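公開見学日のこと　学生の片づけロボット班をたずねて

三月に、大学のロボット系サークル「Clollus」の公開見学日へ行ってきました。以前から気になっていた催しなのですが、例年ほかの用事と重なってしまい、ようやく念願がかなったという次第です。長くなりそうですので、お茶でも飲みながらゆっくりお付き合いください。

最寄りのバス停から坂をのぼって、正門を入り、さらに工学部の裏手まで歩きます。案内の紙には「正門から400メートル」とあったのですが、上り坂の400メートルというのはなかなかのもので、着いたころにはすっかり上着がいらなくなっていました。受付では学生さんが冷たい麦茶を出してくださって、それがまたおいしいこと。三月に冷たい麦茶というのも気が利いています。来年行かれる方は、坂の途中にベンチがありますから、そこでひと休みなさるとよいと思います。

受付で名札と資料をいただき、午前の回に入れてもらいました。一回の定員は20名で、親子連れの方、高校生、それから私のような物好きの年配者と、顔ぶれはさまざま。小さなお子さんが前に出られるように自然と大人が後ろへ下がって、感じのよい見学会でした。

サークルの活動は大きく三班に分かれていて、最初に見せていただいたのは走行班です。床に引いた線をたどって荷物を運ぶ台車を作っていて、名前を「Bosex」というのだそうです。地区の学生競技会に出るための機体だそうで、昨年は予選の最後の曲がり角で線を見失い、くやしい思いをしたとか。そのときの話を班の皆さんが代わるがわる話してくださるのですが、だんだん熱が入ってきて、説明というより思い出話になっていくのがほほえましくて！　こちらまで、その曲がり角が憎らしくなってきました。今年は角の手前で速度を落とす仕組みを入れたそうで、ぜひうまく曲がってほしいものです。

次が、私のいちばんのお目当て、二本の腕で机の上の物を扱う「片づけ班」です。課題の名前は「Jodier」。身の回りにあるふつうの品物を机に置いて、二本の腕を協力させながら、つかんだり、ずらしたり、向きを変えたりする、というものです。工場で同じ部品を繰り返し扱うのとは違って、本もあれば箱もあれば布もある、置き方も毎回違う、そこが難しくて面白いのだと、班の学生さんが目を輝かせて教えてくださいました。

作業する場所は三方を壁で囲ってあるのですが、その壁紙がなんとも華やかなのです。淡いピンクにオレンジ色の花のような模様で、私はてっきりもっと殺風景なものを想像していましたから、思わず「まあ、すてき」と声が出てしまいました。 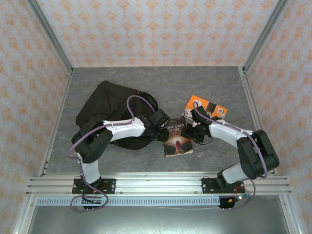 二本の腕と、「THREE DAYS TO SEE」の本。

この本の題名を見て、おや、と思われた方もいらっしゃるでしょう。ヘレン・ケラーの随筆に同じ題のものがありますね。もし三日だけ目が見えたら何を見たいか、という、あの文章です。若いころに翻訳で読んで以来でしたので、ロボットの手先のところでその題名に会うとは思わず、ひとりでじんとしてしまいました。帰ってから本棚を探したのですが、どうも人に貸したきりのようです。

さて、本というのは、これがまた扱いにくい品なのだそうです。平らに置かれた本は机との間にすきまがありませんから、横からはさもうとしても指が入りません。人間なら片手で軽く押さえて、もう片方の爪の先でひょいと縁を起こしますね。あの「ひょい」を言葉で説明しようとすると、どこにどれだけ力を入れているのか、自分でもさっぱりわからない。学生さんたちは、まず自分の手で何度もやってみて、動きをいくつかの段に分けてノートに書き出すところから始めるのだそうです。見せていただいたノートには、指の絵に矢印がびっしり。お料理の本の、魚のおろし方の図を思い出しました。

ペーパーバックはさらに、表紙だけがめくれてしまうという困りごとがあるとか。縁をつまんだつもりが表紙一枚だった、というのは、私も電車の中でよくやりますので、ロボットに親しみがわきました。

布もまた難物で、形が決まっていないものですから、どこを持てばどう動くのかが毎回変わってしまう。私は洗濯物をたたむのを退屈な仕事だと思って何十年もやってきましたけれど、あれは案外たいした技なのですよ、と若い人に言われて、すっかりいい気分になって帰ってきました。家族に話したら「じゃあ今日もお願いします」と言われてしまいましたが。

途中で質問の時間があり、前列の小学生の男の子が「どっちの手が利き手ですか」と聞いたのです。会場がどっと沸きまして、でも学生さんは笑わずに、少し考えてから「決めていないけれど、練習の回数が多いほうが上手に見えることはあるかもしれません」と答えていらっしゃいました。よい質問に、よいお答え。あの男の子はきっと入部しますね。

練習の記録も見せていただきました。この課題を始めてからの通し番号が、見学の日の朝で1072回。一回ごとに、何を置いたか、どこでつまずいたかを一行ずつ書き足していくのだそうで、几帳面な字の日もあれば、ずいぶんくたびれた字の日もあり、文化祭前のあたりなどはほとんど読めません。うまくいった日よりも、だめだった日のほうが書いてあることが長いのです。私の家計簿とよく似ています。

それから箱です。箱は本より厚みがあるぶん楽でしょう、と私などは思うのですが、斜めに置かれると話が変わるのだとか。二つの手で両側からはさむには、箱の向きに合わせて左右の手の角度をそろえなければなりませんし、片方が先に触れれば、箱はくるりと回って逃げてしまいます。うちの台所でも、狭いところで急ぐとよくそうなります。

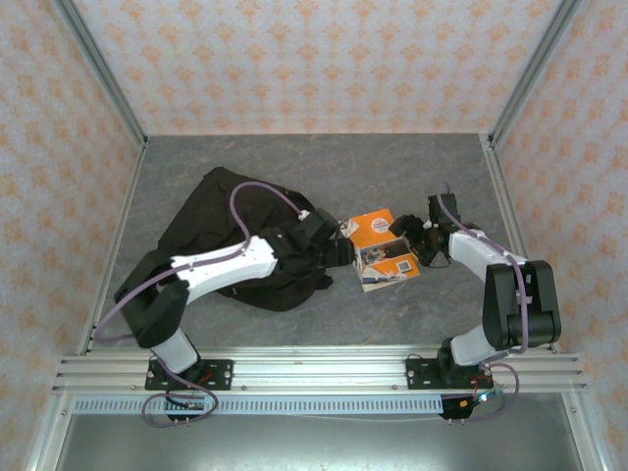

最終更新：3月　／　見学記のページへ戻る

斜めになったオレンジ色の箱をはさんで左右の手先が向き合っている様子は、二人で重い座卓を運ぶときに「せーの」と目で合図をしている、あの感じに似ていて、私はこちらの一枚がとても気に入っています。左の手は黒い布の上にのっていて、布と箱とがこんなに近くにあると、気をつかうだろうなあと、つい人間の手のように考えてしまいます。

腕に沿ってくるんと弧を描いている紫色のケーブルも、私には印象に残りました。配線の話をうかがってみますと、これがまた奥が深いのです。短ければ腕を伸ばしたときに引っぱられてしまうし、長すぎればどこかに引っかかる。ちょうどよいたるみを見つけるのは一年生の最初の仕事だそうで、先輩は答えを教えずに待っているのだとか。気の長い先輩方です。

午前の見学のあとは、場所を移して休憩になりました。学内の喫茶コーナー「Cârstea」がこの日は見学者にも開放されていて、私はチーズの入った焼きたてのパンとコーヒーをいただきました。これがたいへんおいしくて、お土産にもうひとつ買おうと思って並び直したところ、私の前で売り切れ。お目当ての方は先に買っておかれることをおすすめします。

午後は三つ目の工作班で、参加者も小さなつまみ手を作らせてもらえます。厚紙と輪ゴムと割りピンを使って、持ち手を握ると先が閉じるというもの。所要時間は40分とのことでしたが、私は輪ゴムのかけ方を左右逆にしてしまい、握ると開くという不思議な道具ができあがりました。隣の席の高校生の方が親切に直してくださって、なんとか消しゴムを持ち上げるところまでいきました。消しゴムひとつが宙に浮いただけなのに、あのうれしさはなんでしょうね。机の上の二本の腕を見守る学生さんたちの気持ちが、ほんの少しだけわかったような気がいたします。

最後に、これから行かれる方のために覚え書きを。見学は予約制で、午前の回のほうが早く埋まるそうです。室内は上履き不要。部屋の中は思ったより暖かいので、脱ぎ着しやすい服装がよいと思います。工作班に参加される場合は、老眼鏡をお忘れなく。私は忘れました。

資料と一緒にいただいた会報によると、片づけ班は次に、食器のふきんがけに挑戦したいとのことです。お皿を持つ手と、ふく手。なるほど、二本要りますね。できるようになったら、ぜひまた坂をのぼって見に行こうと思っています。割れにくいお皿でしたら、うちに余っているのを何枚か持って行けますので、学生さんには帰りがけにそう申し上げておきました。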